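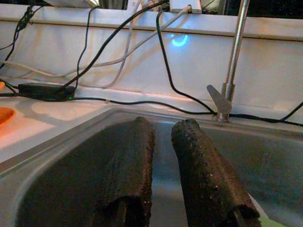

Why does the planner wait before it sends a grasp? It waits for the wrist view and the arm state to carry matching timestamps. If they differ by more than 20 ms, the grasp is dropped and planned again.

Next slide, Stodgate timing. Camera to pose takes around 200 ms. The joint controller runs on its own clock and holds the last target – say this slowly, people mix the two up.

Steel sinks: reflections give false depth. Karim Gaber's filter masks them before planning. Mention the 410 logged runs.

Hand over to Bevan Mahuika for the Flornell replay tool.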